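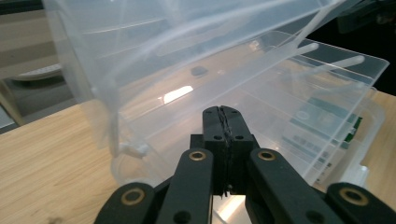
I went up to the student robotics open day at Astdale last week and I've been boring everyone at home about it ever since, so now it's your turn. I'm not an engineer, I should say. I fix sewing machines for a living, and I went mostly for my niece, who is fifteen and deciding what to take next year. She got a bit bored after lunch. I did not!

The workshop is at the back of the old Jeron building, up two flights of stairs (there is a lift, but the sign for it is on the wrong side of the door). We signed in, got a paper badge, and were put in a group with a very patient student called Bảo Ung. He's in his second year and he'd clearly given the talk a few times already that morning, but he still got excited in the right places.

The project is called Randis and it's a class project that grew. It started as one assignment, teach an arm to put things away, and then the class just kept going with it. The part I liked best is how they teach it. They don't type in the moves. A student holds a gripper in one hand, the same kind of two-fingered gripper the arm has, with a camera on it, and does the chore with that. Pick up the lid, put it on the box, let go. Then they do it again. And again. Graça Coelho, who runs the class, told us the lid chore alone had 129 good takes so far, and she wanted more before the end of term.

And of course they let us try. You squeeze the handle and the fingers close, and you'd think that would be easy, but a big plastic storage box lid is a horrible thing to hold with two fingers. It bends, it swings, it wants to tip over the back. There's a clear box with a lid on a pale wooden table, and from where you stand you're looking down past the black arms of the gripper and trying to judge where the rim is through see-through plastic. I got it on crooked the first time. The second time I was quite proud of myself until Bảo pointed out I'd steadied it with my other hand, so it didn't count. My niece did it first go, naturally.

I asked a lot of questions about the gripper itself because it's much closer to my line of work. It's a lovely simple thing, black plastic arms on pivots with brass-colored bushings, so both fingers move when you squeeze. A student called Sơn Khương does most of the repairs and we had a good long talk about wear. He said the bushings hold up well and the finger tips don't, and that most of his evenings go on tightening screws. I told him about thread lockers, he already knew about thread lockers, and we moved on to grease. I think my niece went for a sandwich around then.

After that we saw the arm. It lives in the next room behind a strip of yellow tape and it's called Lei, and I forgot to ask why. Fahad Dogar ran the demo, with his laptop balanced on a stool. The first try, Lei picked up the lid, carried it over very nicely and let go a couple of inches too early, and it slid off onto the floor. Big groan from our group. The second try it got the lid on but only one side was down, and it just sort of stopped there. Fahad said it has learned what to do with its fingers but not when to press, and they're recording more takes of the pressing part. The third try was good and we all clapped, including a man who'd told me on the stairs he was only there for the parking.

I liked that they showed us the misses. At the back there's a whiteboard with the day's tries on it, good and bad, and they don't wipe the bad ones.

A few practical bits if you're thinking of going. The tour takes 45 minutes, longer if you get someone like me in your group. Groups are kept to six, so book ahead. Wear something with short or tight sleeves if you want a turn with the gripper (my cardigan got in the way). Coffee is downstairs and it's fine. The vending machine upstairs ate my dollar.

They're doing another one in August, and Graça says the class will have moved on to drawers and zippers by then. Zippers! I've offered to bring in a bag of old ones from the shop, and Sơn wants the chunky metal kind to start with. My niece has put her name down for the beginners' class, so I'll be driving her over there anyway.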